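Teaching a desk robot by hand: wrist marker setup for small-object tasks
Rukotdale Makers > Projects > Robotics > Tutorials
Posted in March
Skill level: some soldering, some Python, plenty of patience

I have wanted a robot that can do fiddly little desk jobs ever since I put my first servo kit together, and this build is the closest I've come. The idea is simple: you wear a marker band on each wrist, you record yourself doing a job with your own two hands, and the recordings become the motion targets for a pair of small arms. My arms are called Gretness (yes, both of them, left and right) and the recording software is Cabral, a set of scripts I keep on the shared workshop drive.
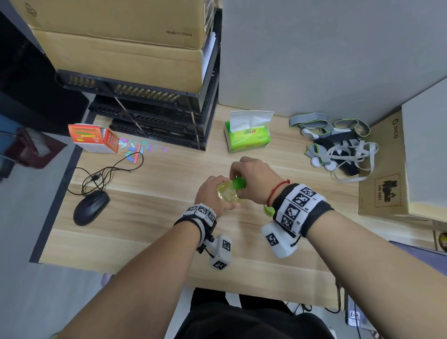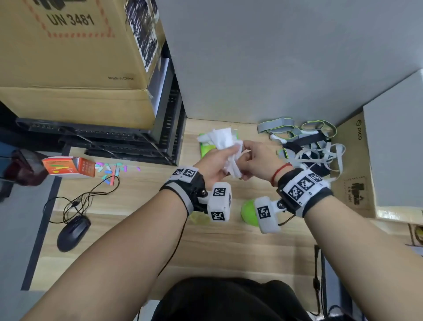

Bottle cap task (first) and tissue task (second), with the marker bands on both wrists.

What you need

- Two wrist bands printed with square black-and-white markers
- A tracking module for each wrist
- A head-mounted camera
- A desk you can leave set up between sessions
- Everyday objects to handle
- A computer with Cabral installed and 114 GB free

Step 1: Fit the bands

Put each band on snugly, with the module underneath the wrist. You should be able to bend your hand all the way back without the module touching your forearm. Roll your sleeves up or wear short ones. My first batch of recordings was ruined by a hoodie cuff sliding down over the markers, and I didn't notice until I'd done the whole set!

The left and right bands have different marker numbers, so don't swap them. Cabral will happily accept a swapped pair and then give you a robot that reaches across itself.

Step 2: Calibrate

Sit where you're going to work and run the calibration script. Hold both hands over the middle of the desk, turn them slowly palm up and palm down, then bring them together until your fingertips touch. The script prints an error score at the end. Anything under 17 is good enough for desk work. If you're over that, check your lighting first. Glare on the markers is the usual culprit, and moving a lamp fixes it more often than fiddling with the settings does.

Step 3: Pick your tasks

Start with something that has one clear action, like twisting a cap while the other hand steadies the bottle. Your two hands have separate jobs, so it's easy to see in the playback whether the tracking makes sense.

Then try something soft. Tissues are brilliant for this - they crumple differently every time, and you get pinches and folds that a rigid object will never give you. Expect the arms to be pretty hopeless at it for a while.

I like a bit of clutter on the desk too. A model trained on a bare desk got very confused the first time I left a mug out.

Step 4: Record

Keep each take short and do one task per take. Start with your hands apart, do the job at your normal speed, and finish with your hands apart again. Try not to turn your wrists so far that every marker faces away from the camera. A brief dropout is fine, and Cabral fills it in from the module data.

My current set is 1526 good takes out of 1908 recorded. Most of the rejects were dropouts that went on too long.

Step 5: Play it back on the arms

Run the first playback at quarter speed with nothing on the desk in front of the arms and your hand near the stop switch. Watch the elbows, not the grippers! If the motion looks right, add the object and try again, still slow.

If one arm trembles near the end of a reach, drop the smoothing value a notch and rerun the export. I power mine from a Teletti bench supply, and turning up its current limit cured a wobble I'd been blaming on my code for weeks.

Next up is a zipper pouch. The scripts are in the Cabral folder under "desk", and the band template is in there as well if you want to print your own.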